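Stillow Scene Runtime
Simulation and perception software for indoor mobile robots
Product overview – Release notes revised 11/21/19

Overview

Stillow Scene Runtime is the simulation component of the Stillow software line. It renders furnished indoor rooms from the viewpoint of a mobile robot, steps the robot's motion through those rooms, and delivers the resulting camera frames to a control or perception program over the same interface used on hardware. A program written against the Runtime can be moved to a supported base without changes to its message handling.

The product is intended for development teams working on room-scale navigation, object search and viewpoint selection. It is supplied as a licensed software package for Linux workstations and servers. A display is not required, and the Runtime can be operated entirely from the command line.

Components

The package consists of the simulation server, a planning module named Gorneo, a scene library named Bakalis, and a set of command-line tools for recording and replay. The server and the scene library are required. Gorneo may be left out where the customer supplies a planner.

Simulation server. The server maintains the state of the robot and the room, and advances both in fixed time steps. Runs started from the same seed and configuration file produce the same sequence of poses. Frame rate is independent of wall-clock time, so a slow perception model will not miss frames; the server waits until a reply is received or the configured time limit has passed. The time limit is set per client.

Gorneo planning module. Gorneo accepts a goal pose, a goal region or a named object, and returns a path for the base together with a schedule of viewpoints. Footprint, turning limits and clearance are read from the robot description file. Clearance may be specified separately for furniture and for walls. When a path is blocked, Gorneo reports the blocking object by its scene identifier and either replans or stops, as configured.

Bakalis scene library. The library holds 631 rooms and 2984 furniture and fixture models. Rooms are stored as editable text files that reference models by identifier. Customers may add their own models, provided that each carries a collision shape and a category label. Models without a collision shape are loaded for display only, and the server writes a warning to the log.

Rendering

Frames are produced by a raster renderer with soft, even lighting. Surface textures are kept at a modest resolution by default so that several rooms can be run on one graphics card. A higher texture setting is available for work in which surface detail affects the result, at a corresponding cost in memory. Edge smoothing is off by default.

Each color frame can be accompanied by a depth frame, an instance mask and the camera pose. These outputs are generated in the same pass and carry the same time stamp. Partial views of furniture are common at robot height and close range, and the instance mask includes every object with at least one visible pixel. A minimum-area filter may be applied if very small regions are not wanted.

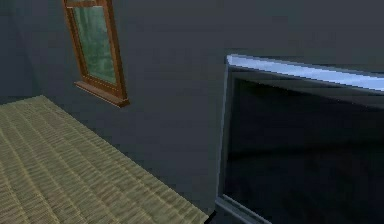
Color output from one room: window, ribbed floor mat and a large dark panel.

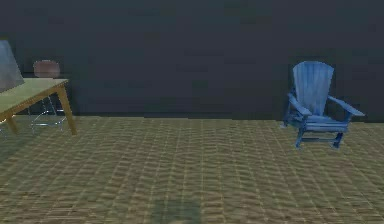

Color output from the same room: blue slatted armchair and wooden table against the gray wall.

Viewpoint evaluation

The viewpoint evaluator scores a camera pose before the robot is sent there. The score combines expected visible area of the target, distance, viewing angle and the cost of travel. Weights are set in the configuration file and may be changed during a run through the control interface.

Large plain surfaces present a known difficulty for visual localization. The evaluator therefore estimates the number of trackable features expected at each candidate pose and may reject poses that fall below a chosen level. Customers whose robots localize by laser or wheel odometry will normally switch this check off.

Dark and reflective surfaces are handled as a separate material class. Depth values on these surfaces can be passed through unchanged, removed, or degraded according to a sensor profile. The third option is recommended when a perception model is to be tested against conditions near those of a physical depth camera. Profiles are plain text and can be fitted to a customer's own sensor with the calibration tool.

Recording and replay

A run is recorded as a single archive that contains the configuration, the random seed, all commands sent to the base, all poses and any selected image outputs. Images may be omitted from the archive and rendered again on replay, which reduces storage considerably. Replay can begin at any recorded step. A different perception program may be attached during replay, but it will receive the recorded viewpoints and cannot alter the path.

The comparison tool reads two archives and lists the first step at which they differ. It is commonly used after a planner update – most often to confirm that existing routes are unchanged – and can be called from an automated build.

Programming interface

Client libraries are provided for C++ and Python. Both libraries expose the same calls for loading a room, placing the robot, sending velocity or pose commands, requesting frames and reading contacts. The server accepts up to 23 clients at one time. Each client may control one robot or may connect as an observer with read-only access.

Contacts are reported with the two object identifiers, the contact point and the depth of overlap. Contact with the floor is excluded unless requested.

The optional Herkeo bridge connects the Runtime to a physical base. With the bridge installed, a recorded command sequence can be sent to hardware at reduced speed for checking. The bridge enforces its own speed limit, which cannot be raised from the client. An emergency stop circuit must be installed separately and must not depend on the Runtime or the bridge.

System requirements

The server requires a 64-bit Linux system, 16 GB of memory and a graphics card with current vendor drivers. A full installation of the Bakalis library occupies some 50 GB of disk space. Individual room groups can be installed where space is limited. The planning module and the comparison tool do not require a graphics card.

Known limitations

Cloth, liquids and other deformable materials are not simulated. Doors and drawers are supported only where the model defines a joint. Glass panes are drawn with a fixed appearance and do not show moving objects behind them. Sound is not modeled.

Contact shadows are approximate and may appear soft or displaced near the robot. Fine repeating floor textures may show striping at a distance when edge smoothing is off. Teams training models on color frames should review both effects before generating a large set.

Licensing and support

Stillow Scene Runtime is licensed per server. Client libraries may be installed on any number of machines within the licensed organization. The standard license includes the simulation server, Gorneo and the base Bakalis library. The Herkeo bridge is licensed separately and is supplied with its own installation manual.

Support requests should include the server version, the configuration file and, where possible, a recorded archive of the run. Archives without images are preferred for the first report. The next maintenance release is scheduled for December and will be made available to all customers with a current support agreement.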